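Clovada Charging Log – README

Clovada is a set of charging records from phones, taken over ordinary use and not from a test bench. Each record is one charging session: the moment a cable or pad was connected, the moment it was disconnected, and a reading every minute in between. The current release has 761 sessions from 101 phones.

The set was put together to look at one question, which is how often a phone that supports fast charging really gets it. People own a mixture of old plugs, newer plugs, car adapters and cables of unknown age, and the speed printed on the phone's box assumes none of that. The records can be used for other things too, and a few suggestions are given further down.

What is in the release

sessions.csv – one row per session
readings.csv – one row per minute, linked to a session by session_id
phones.csv – one row per phone, with model year and connector type
chargers.csv – one row per plug, pad or power bank
notes.txt – free text typed in by owners, lightly edited
CHANGES.txt – differences from the previous release

All files are UTF-8 with commas between fields and a header row. Times are local to the phone and are stored as minutes since midnight. There are no dates. A session that runs past midnight carries on counting upwards, so a reading at ten past twelve in the morning may appear as 1450.

Fields in sessions.csv

session_id – whole number, never reused
phone_id – matches phones.csv
charger_id – matches chargers.csv, or blank if the owner did not know
start_min – start time
end_min – end time
level_start – battery percentage at connection
level_end – battery percentage at disconnection
connector – microb, usbc, dock or pad
mode – slow, fast or unknown, as reported by the phone
screen_on – minutes during the session with the screen lit

Fields in readings.csv

session_id
minute – counted from the start of the session, beginning at 0
level – battery percentage
milliamps – current into the battery, negative if the battery was draining
temp_c – battery temperature in whole degrees

How the records were made

Owners installed a small logger called Rikedness, which wakes when power is connected and stops when it is taken away. It reads the values the operating system already makes available and writes them to a file on the phone. Nothing is sent anywhere by the app. Owners exported the file themselves and passed it on by email or on a memory card.

Each owner also filled in a paper sheet listing the plugs and cables they used at home and at work, and gave each one a short label. The labels were then matched to entries in chargers.csv by hand. Where two owners described the same model of plug, they still have separate charger_id values, as wear and age differ.
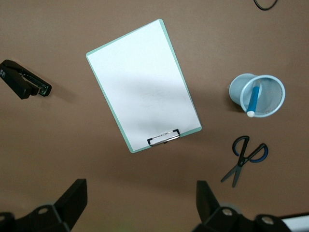 Clipboard and stationery on a brown tabletop.

The sheets were typed up by Chantal Ouellet, who also did the matching. The wording on some sheets was too vague to use ("the white one by the bed") and those sessions have a blank charger_id. There are 247 of them. They are kept in the release because the current and level readings are still good, but leave them out of anything that compares one plug with another.

Known problems

Reported current is not equally reliable on every phone. Some models update the figure every second and some only every few minutes, in which case the same number will repeat in readings.csv. The column current_ok in phones.csv is set to 0 for models where this was noticed. It has not been checked for every model, so a 1 means only that no fault was seen.

The mode field is whatever the phone said it was doing. On a handful of phones "fast" appears on the screen as soon as a suitable plug is found and stays there even when the battery is nearly full and the current has dropped to a trickle. If you want to know the real speed, work it out from level and minute.

Pad sessions often break up. A phone that slides a little on a pad will disconnect and reconnect, and the logger treats each of these as a new session. We have joined sessions on the same pad where the gap was 2 minutes or less. Longer gaps are left alone.

Battery percentage is rounded by the phone. The last few per cent before full can take a long time, and several phones show 100 well before the current stops.

Power banks are listed as chargers with type bank. Their output falls as they empty and we have no reading of how full they were.

Who is in the sample

Owners were found through two user groups and a repair shop, Grímsdóttir, which put up a notice by its counter. This makes the sample lean towards people who keep a phone for a long time or who take an interest in how it works. Phones with Micro-B connectors are more common here than they would be among phones on sale now. Do not treat shares of connector types as figures for the wider market.

No names, phone numbers, account details or locations were collected by the logger. Owners' notes were read through before release, and anything that pointed to a person or an address was taken out and replaced with [removed].

Suggested uses

Comparing charging time across connector types for phones of similar age.
Looking at battery temperature on pads against temperature on cables.
Finding the level at which people usually plug in and unplug.
Testing code that estimates time to full.

The set is too small to rank individual phone models, and several models appear only once. It also says nothing about battery health over months, as most owners logged for a short period.

Loading the data

Any spreadsheet will open sessions.csv. For readings.csv a script is easier. The folder called tools has a Python script, join.py, which combines the four CSV files into one table:

python join.py --in data --out joined.csv

Add --drop-unknown to leave out sessions with no charger_id, and --cable-only to leave out pads. The script needs Python 3 and nothing else.

Changes in this release

Connector type dock was added for desk docks, which were previously counted as usbc.
Temperatures from one model were ten times too high and have been corrected.
The column screen_on is new. It is blank for sessions logged with the first version of Rikedness.
Several duplicate sessions were removed. These came from owners who exported the same file twice.

The next release is planned for March and should include readings from a second logger, Asis, which records voltage as well as current. Field names in the existing files will stay as they are – voltage will go in a file of its own.

Licence and corrections

The data may be copied, changed and shared for any purpose as long as Clovada is named as the source. The scripts in tools are under the MIT licence.

If you find a mistake, please give the session_id and the column, and say what you think the value should be. Corrections to chargers.csv are especially welcome from owners who took part and recognise their own labels. Requests to withdraw a phone from the set should quote the phone_id shown on the logger's export screen, and the sessions will be left out from the next release onwards.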